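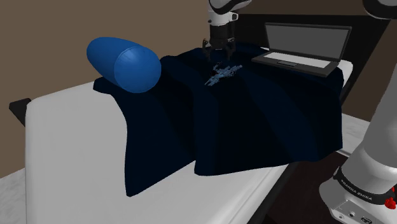

Getting my money out of Hirken

I put $600 into a peer-to-peer lending site called Hirken two summers ago. A coworker, Kimutai Simiyu, had been using it for a while and liked it. You pick loans, you put in small amounts, and the borrowers pay you back with interest every month. I picked mostly small business loans because I could read what the money was for.

For the first year it worked the way the site said it would. Payments came in on time and I put them into new loans. Then in July three of my borrowers went late in the same month. One was a bakery supply company that had a $200 piece of my money, the largest amount I had in any one loan. The status went from "current" to "late" to "in recovery" and stayed there.

I decided to stop reinvesting and take out whatever I could. These are my notes from doing that.

Turning off auto-invest

The switch is under Account, then Preferences, then Lending Rules. I had looked for it under Loans, where it used to be. Turning it off does not cancel bids you already have open. I had two open and had to cancel those by hand.

Selling the loans

Hirken has a resale page where other lenders can buy your loans. Current loans sold fast at face value. Late loans can be listed at a discount, but the ones in recovery can't be listed at all. The fee comes out of the sale price, and you don't see it until the confirmation screen.

It took 37 days to sell everything that could be sold. Most of that was one loan to a landscaping firm that I kept listing too high.

The bakery supply loan

I wrote to support and got an answer from Telma Saavedra, who was polite and clear. The loan had been handed to a collection company. Any money recovered gets split among the lenders by share, after costs. She said it could take up to 2 years and she could not guess at the amount. I asked whether there was collateral. There was a lien on some mixers and an oven, but another lender was ahead of us.

That was in the loan documents when I signed up for it. I had read the summary page and skipped the attachment.

Taxes

Download your statements before you close the account. I'm leaving mine open until the last loan is settled one way or the other. The rest of the money is in a savings account at my credit union.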